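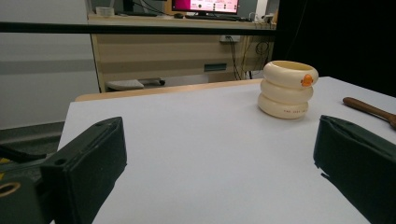 July, bench notes, late morning

Cream jar and hairbrush today, the whole time on the white tabletop. I like this jar more than I expected to (it's the ribby one with the little orange figure stuck near the rim!) and I've decided it stays on the Hukon list as the brush holder. The Prindach cup we tried before was too light. Two brushes in it and over it went.

Rule for the jar: handle down, bristles up, one brush only. A paddle head that wide wants to lean, and I'd let it lean wherever it likes as long as the jar sits flat.
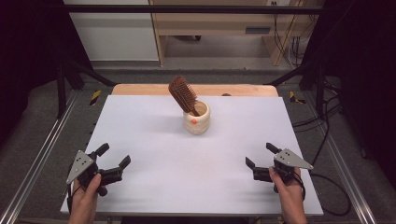

I started with the jar well back from the edge and ended up liking it there, so please leave it. The Koval folks want 100 rounds of brush in, brush out before we change anything. Fine by me, though my wrists have opinions, so I'm breaking every 8 and having a stretch and some water.
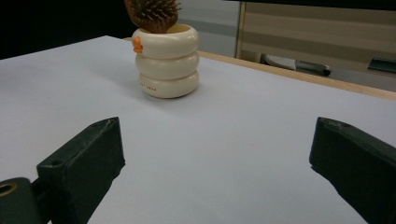

To do: wipe the white surface down at lunch, and put the brush back by the jar afterward, not in the drawer, where I spent ages hunting for it. Bodden still owes us the second jar. If it shows up in a different color I'm using it anyway.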